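What Is Insurance, and Who Decides What It Pays For?

Grown-ups talk about insurance a lot, usually at the kitchen table with a pile of envelopes in front of them, and usually with a sigh. If you've ever wondered what on earth they're going on about, pull up a chair and we'll go through it together. It's a friendlier idea than it sounds!

Start with a pot of money

Imagine a street with 40 families on it, and every family owns one bicycle. Bicycles get stolen now and then. Nobody can say whose will be next, and a new bicycle costs a lot to buy all in one go.

So the families make a deal. Each one puts $6 into a big pot every year. When a bicycle is stolen, the family it belonged to can take money out of the pot to buy another one. Most families will put their $6 in and never take anything out, and they might grumble a little, but they sleep better knowing the pot is there.

Insurance works a lot like that. The company looks after the pot, the money you put in is called a premium (say it PREE-mee-um), and asking for money out of the pot is called making a claim.

The promise on paper

A pot of money needs rules. Does it pay if you left your bicycle out in the rain until it rusted? Does it pay if your little brother painted it green? Somebody has to write all of this down before anything goes wrong, and the paper they write it on is called a policy. Policies are long and not much fun to read, with very small print, but they are really just a list of promises. The family promises to pay the premium and tell the truth. The company promises to pay when certain things happen.

There is one more word you'll hear, and it's a bit of a mouthful: deductible. It means the first part of the bill, the part you pay yourself. Let's say Keir's family has a leaky roof after a storm, and mending it costs $900. If their deductible is $40, they pay that much and the insurance company pays the rest, which comes to $860. (Go on, check it on paper. I'll wait.)

What if they don't agree?

Now we come to the part I like best, and I do hope you'll bear with me, as it takes a little telling.

Sometimes a family and a company read the very same sentence and think it means two different things. Suppose the policy says it covers "damage from a storm." A storm blows a branch down in the night, and the branch sits in the yard until May, when somebody trips over it and breaks the garden gate. Is that damage from a storm? The family says yes, of course, the storm brought the branch! The company says no, the storm was over long before. You could argue about it all through dinner.

The first thing to do is talk. The family can write a letter and ask the company to look again, and that often settles it. If it doesn't, they may be able to ask a judge.

A judge in a case like this reads the policy very slowly and carefully, word by word. Both sides get to explain what they think. In many places, if a sentence can fairly be read two ways, the judge will lean toward the family, on the idea that the company wrote the sentence and could have made it clearer. If the words are plain, though, the judge will usually go by the words, even when somebody ends up disappointed.

And if one side thinks the judge made a mistake about the rules, it may be able to ask a higher court to check. That is called an appeal. The higher court usually doesn't hear the whole story over again - it looks at what happened the first time and asks whether the law was followed.

Try it yourself

Choose something you care about, such as a kite or a jar of marbles, and write a policy for it with a grown-up. Use no more than 12 sentences. Then swap with a friend and each try to find a sentence that could mean two things. You'll be surprised how hard it is to write a promise that only means one thing!

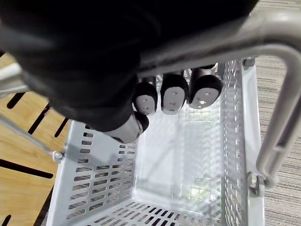
Black fingertips with pale pads

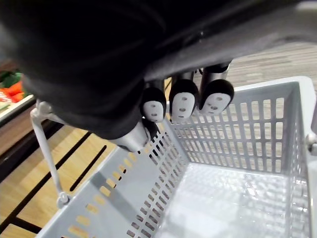 Ilse Tiedemann wrote in to say that her class tried the policy game with a lunchbox, and that they argued the longest over the word "lost." Half of them felt a lunchbox left on the bus was lost, and the other half said it couldn't be lost if you knew perfectly well which bus it was on. She would like to know whether a real judge would have to choose, and the answer is yes, if the policy didn't explain the word and the two sides couldn't settle it themselves.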